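Koviveo progress report, second milestone
Prepared for the Siqueira game development grant
Jan 27, 2020
Submitted by Washington Fagundes, Orkberg

Status

Koviveo is a single-player browser game in which the player steers a courier through a series of walled market yards, picks up goods and leaves by the far gate before the guards close it. The second milestone covered guard behavior, level loading, the scoring rules and the first batch of item art. Guard behavior and scoring are done. Level loading is done on desktop and partly done on phones. Item art is behind schedule.

Guard behavior

Guards now use a shared path grid. In the October build each guard computed its own route on every tick, and the game slowed down badly in the larger yards. The new grid is rebuilt only when a gate or a crate changes state. The hardest yard holds seven guards and runs without dropped frames on our slowest test laptop. One fault remains: a guard that loses sight of the player at a corner sometimes turns twice before returning to its post. It does not affect scoring and is logged as low priority.

Scoring

The combo rule in the original proposal was dropped after testing. Players read the multiplier as a timer and stopped exploring. Goods now carry a fixed value, and a bonus is paid for leaving a yard unseen. The top score possible in the opening yard is 1,390 points. Portal operator Kidarby has asked for a score table per yard; the data is stored already, and the screen for it will be built in the next period. 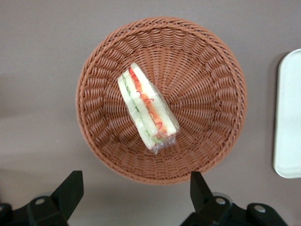 Item art is drawn at a fixed small size and has to read clearly against the yard floor. The goods are finished; the containers that hold them are not. Yards are viewed from directly overhead, which leaves a container very little outline to work with. The basket sprite is the main case. Seen from above, a round basket is a thick braided rim with strands running in toward a flat bottom, and at game size the strands blur into noise. The current draft keeps the twisted rim, a shade darker than the inner walls, and cuts the weave down to a few radial lines. Crates and jars will follow the same approach – strong edge, plain interior. The full list calls for 162 sprites.

Level loading

Yards are now loaded one at a time. On phones the next yard sometimes starts before its sound files arrive, and the gate then closes silently. A fix is in review.

Testing

Closed testing logged 427 sessions. Most players who quit did so in the third yard, where the first moving gate appears. We have widened the gate opening and moved one guard post farther back. The change went in after the test closed, so we have no figures on it yet.

Changes to plan

No change to the total budget is requested. We ask to move the remaining sound budget into the third period, as the composer cannot start until yard lengths are fixed. The level editor stays in scope but will ship without undo.

Next period

Finish container sprites, build the score screen, close the phone loading fault, and deliver a release candidate to Kidarby for portal checks.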